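Two points off the leaders with one weekend left

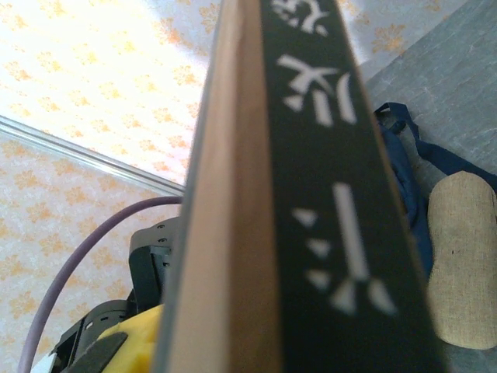
Last updated: 17 October 2025

Well, we did it - the club is going to the dinghy team racing finals in November! I still can't quite believe I'm typing that. We came into the last qualifier in eighth place and only the top 4 went through, so you can imagine the mood in the minibus.

Osian Pritchard helmed our lead boat and had the weekend of his life. His start in race 12 was cheeky (port tack, right across the lot of them, I had my hands over my eyes) and he was never passed after that. Lindalva Bastos crewed for him with a taped-up thumb and didn't moan once, though I did hear some interesting words at the leeward mark.

The other boat had a rougher time. We lost a shroud pin on Saturday and spent lunch begging spares off the Frota lot, who were lovely about it and then beat us by a boat length. Typical!

So now it's 296 miles up the road with two trailers, and we still need somewhere to stay. If anyone knows a cheap bunkhouse with a drying room, please leave me a comment.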